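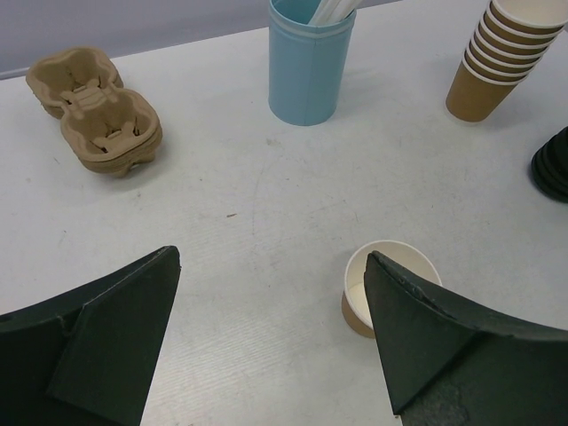
Two-cup pulp carriers, nested, with the blue container beside them.

Review: Zadolum two-cup carriers and to-go supplies
Posted Tue 7 March

I run a small drink counter in Prurville, open mornings only, and most of what I sell leaves the building. In December my old supplier dropped the two-cup carriers I had used for years, so I ordered a starter case from Zadolum. This review covers the carriers, mostly, with some notes on the cups and lids I bought to go with them.

The carriers

These are molded pulp, plain brown, no printing. Each one has two round wells with a raised bridge between them. The tabs in the bottom of each well fold out of the way when a cup goes in and press against its sides. There is a short foot under the well, so the carrier sits up off the counter a little.

The fit is good on a 12 ounce cup and very good on a 16. An 8 ounce cup goes in but leans. If you sell a lot of small drinks you will want to push the tabs down with a thumb first, which sounds fussy but takes a second. I tried a 20 ounce iced drink on one side and a small hot one on the other, and the carrier tipped when I picked it up by the bridge. Holding it from underneath was fine. I now tell people to do that with any mixed order.

Stiffness is better than my old ones. I left one under a sweating iced tea for the length of a lunch rush and the well got soft but did not give. A second use the next day would have been asking too much. They are sold as single use and I would treat them that way.

My one real complaint is nesting. The carriers stack tightly, which saves a lot of shelf space, but the wavy rims catch on each other and two come up at once. When you have a line and one free hand, it slows you down. Fanning the stack before opening helps. I also had a bit of pulp dust in the bottom of the case, so I shake them out over the trash before they go on the counter.

I paid 17 dollars for the starter pack at the Tanui warehouse store. The same pack was a few dollars more once shipping was added online. The case number on my receipt ended in 732, if anyone wants to compare batches.

Hot cups and sleeves

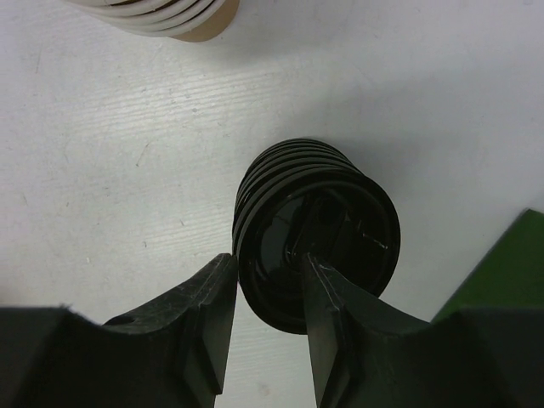 I went with ripple wall for hot drinks. The ridges put a little air between the drink and your fingers, and I have stopped handing out separate sleeves. Black hides drips and fingerprints from the counter, but it does show scuffs. White looks cleaner next to the brown carriers and shows every coffee splash. I keep both and use the black for anything with espresso in it, so I can tell orders apart.

The ridges do make a ripple cup a tighter fit in the carrier than a smooth one. Going in is easy. Coming out, the tabs drag on the ridges, and a customer who pulls straight up on a full cup can get a splash through the sip hole. A small twist while lifting fixes it.

Lids

The lids I had from Curnden fit these cups, so I did not buy new ones. Press all the way around until it clicks. I had a few that felt seated and were not.

Would I buy them again

Yes for the carriers, and I already have. They are strong enough for a walk to the car or a few blocks, they stack small, and the price is fair. I would like the maker to do something about the rims sticking together. If you mostly sell 8 ounce drinks, look for a carrier with smaller wells.

Carriers: 8 out of 10
Ripple cups: 7 out of 10

I have not tried the four-cup version. The warehouse was out of it both times I went.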